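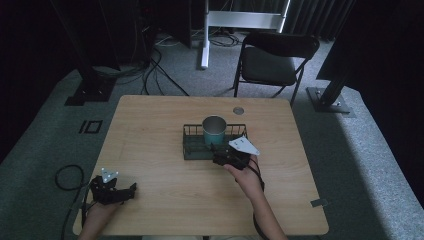 Gas range with two ovens - the small one won't hold a low temp. Normal or broken?

Posted by Noémie Guérin in Kitchen Appliances

Hi all! We moved into our place in July and it came with a Kurnunitz dual-fuel range, the kind with gas burners on top and two electric ovens stacked underneath. I love the big oven. The small top one is driving me up the wall.

If I set it to 350 it's fine. Cookies, frozen pizza, a tray of peppers, all good. But if I want to keep dinner warm or dry out some meringues at 170, it just runs hot. I bought a cheap oven thermometer, hung it on the middle rack, and watched it sit way over the number on the dial. Last time it climbed until it was 14 degrees over, came back down a bit, then went up again. My meringues came out the color of weak tea.

Things I've tried so far: moved the thermometer to the back, cleaned the door gasket, and left the big oven off in case heat was creeping up from below. That last one helped a little, I think? The manual is gone and the label inside the drawer only says Kurnunitz and a model number ending in 3591.

Do I need a new thermostat, or do small ovens just do this? I'd rather not pay for a service call if someone is only going to tell me to turn the dial down. Also, is there a way to recalibrate it myself? My last stove had a little screw behind the knob, and this one has knobs that don't seem to want to come off - I pulled pretty hard and got scared.

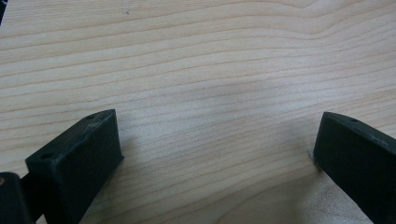 Replies

Aurélien Royer
Hi Noémie! I had a range a lot like yours for years, and the top oven was always my problem child too. Small cavity, element close to the food, so any swing in temperature shows up fast. A swing of 14 degrees at the low end wouldn't worry me much on its own. Ovens cycle on and off, and one reading catches whatever moment you opened the door.

Before you spend any money, do a proper test. Put the thermometer dead center, set the dial to 350, and give it a good half hour. Then write down the reading every five minutes for an hour, looking through the glass if you can. Average them. Do the same at 170. If both averages are high by the same amount, it's out of calibration, and that's a small fix. If 350 is spot on and 170 is way off, you probably have a thermostat that doesn't like low settings, and I'd live with it or replace the part. My sister-in-law's Caron was like that from new, and she got so used to it that she'd set the dial to 164 and call it 180.

About the knobs: lots of them pull straight off but get glued on by old grease. Turn the power off at the breaker, slip a dish towel behind the knob and pull both ends toward you evenly. Please don't pry with a butter knife (I chipped my panel doing that and looked at it every day until we sold the house). If there's a screw in the middle of the shaft, take a picture of where it sits, then turn it a tiny bit and test again. If there's no screw, stop there and call a repair place with the full model number.

And yes, the bottom oven does warm the top one. On mine I could proof bread up there with nothing switched on at all.

Mollside
just use the big oven for meringues. mine has been off since we got it and I stuck a sticky note on the door

Sestiveck
Agree with most of what Aurélien said, but I'd check the sensor too. If yours has an electronic control, there's a thin metal probe on the back wall near the top, held in by a couple of screws. It shouldn't be touching the wall or a pan. Mine had been bent by a roasting tin and the readings were all over the place. With the power off and the oven cold I eased it back straight, and it's behaved since.

If it's the older type with a dial thermostat, the part for mine was 144 with shipping, and the repair guy wanted that much again to put it in. We decided we could live with hot meringues.

Noémie Guérin
Thank you both! Dish towel trick worked on the first knob, and there IS a screw in there. Haven't touched it yet. Going to do the hour of readings first and then come back with my averages. Mollside, I may end up with the sticky note.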